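Jalletti Fitted Sheet, Leaf Print
Item no. 1055

Home > Bedroom > Sheets > Fitted sheets

Cotton fitted sheet for standard and deep mattresses. Soft from the first night, easy to wash, no ironing needed if you take it from the dryer while it is still a little warm.

Sizes: Twin, Full, Queen, King
Colors: Cream with olive leaf / White with gray leaf / Plain cream
Fabric: 100% cotton, percale weave
Thread count: 250
Elastic: all around the hem
Sold as: single sheet, pillowcases are ordered separately

About this sheet

The Jalletti is our most ordered sheet and it stays in the catalog already many seasons with only small changes. Percale is a simple weave, one thread over and one thread under, and it gives a surface that is smooth and a bit crisp. If you like a shiny and heavy sheet, please look at our Darkley sateen instead. For people who get warm in the night, we recommend percale.

The print is made with reactive dyes, so the color goes into the fiber and does not sit on top of it. You will not feel the pattern with your hand. In our own wash test the print kept its color well after 93 washes at warm temperature, and at that point we stopped the test. The cream ground became a little lighter, the leaves stayed olive.

Which size do I need?

Please measure the height of your mattress before you order. Put the measuring tape at the side, from the lower seam to the upper seam, and do not press the mattress down. If you use a topper, measure together with it. The standard pocket is good for mattresses up to 12 inches. The deep pocket goes up to 16 inches and can be chosen in the same menu as the size.

A deep pocket on a thin mattress will make folds on the top side, so bigger is not always better here. Cotton also shrinks a little in the first wash. We have already cut the sheet with this in mind, and it can look somewhat loose when it is new. 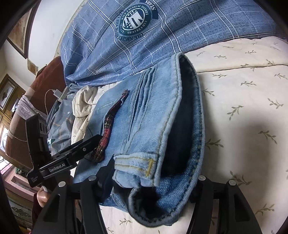
Cream with olive leaf, with light blue denim.

Washing and care

Wash before first use, warm, with similar colors. Turn the sheet inside out if you want to protect the print longer. Do not use chlorine bleach. Fabric softener is allowed but we do not advise it, it leaves a film on the cotton and the sheet takes up less moisture.

New dark jeans can give blue color to light bedding, especially when they are damp. If this happens, rinse the spot with cold water and put the sheet in the wash the same day. Do not dry it in the dryer before the spot is gone - heat will fix the dye.

Tumble dry on low or medium. The elastic lasts longer on low.

What customers ask

Does the leaf print match the Imus duvet cover?
The olive is the same tone. The leaves on Imus are larger, and many customers like them together. For a calmer bed, use the plain cream.

Can I buy only the pillowcases?
Yes, they come in a set of 2, in standard or king size.

Is it suitable for an adjustable bed?
Yes, but take the deep pocket. For split king beds please order two twin XL sheets from the Li line, this one is not made in that size.

Delivery and returns

Orders received before 2 p.m. leave our warehouse on the same working day. You can return the sheet unwashed, in its original bag, within 30 days. The cream with olive leaf in King is sold out now and we expect it again in March.

For questions about fabric and sizes, write to Kirsten Desjardins at our customer desk through the contact form. Please mention the item number and the height of your mattress.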